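Speaker notes — "The Bedside Table Is Not Storage"
Floarea Dinu, evening talk, 7 slides plus questions

Slide 1. Say hello, thank Corina Cârstea for the room. Start with the complaint: every tidying book tells you to buy a box. I have read a lot of them and I still don't believe it. A box hides the mess and takes up the space you wanted back.

Slide 2. Ask for hands: who keeps the packaging of small appliances? Wait for it. Most hands will go up, mine too. Then ask who has ever sent one back in its carton. Let them laugh, move on.

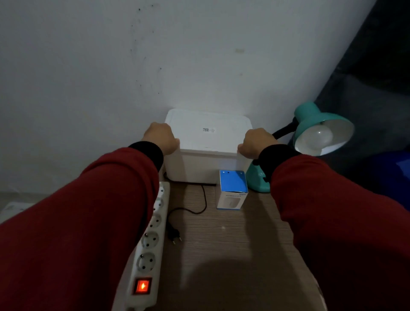
The usual defense is resale. Dalal Tannous swears a thing sells better with its carton. Maybe. I'd like to see the sale first. My rule is 4 weeks, then it gets flattened, and I know people hate this rule. Don't soften it.

Slide 3. Light. A lamp by the bed needs a spot where you can reach the switch lying down. Try it before you decide where anything else goes. I don't trust any layout drawn by someone standing up. Mention Irina's bedroom here if time is short, skip slide 4.

Slide 4. Spare bulbs. People say keep them close to the lamp. Why? How often do you change one? A drawer in the hall does fine. (Someone will bring up smart bulbs. Say I have no opinion, go on.)

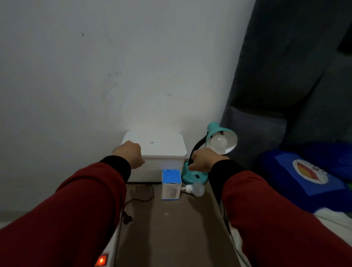 Slide 5. Cords. I was sold a cord tray once, the Nondine, and it held dust very well. What I do now is dull: one power strip, pushed to the back, with slack tied up behind the table leg. Bring the piece of string and show the knot. Take it slowly — last October the back row couldn't see.

Slide 6. The test. Clear the top, put back what you used last night, leave the rest on the floor until morning. Gheorghița Ene tried it and put everything back by noon, so I won't promise it works. Say so plainly.

Slide 7. Questions. If they ask which box I'd buy, the answer is still none. Handouts are by the door.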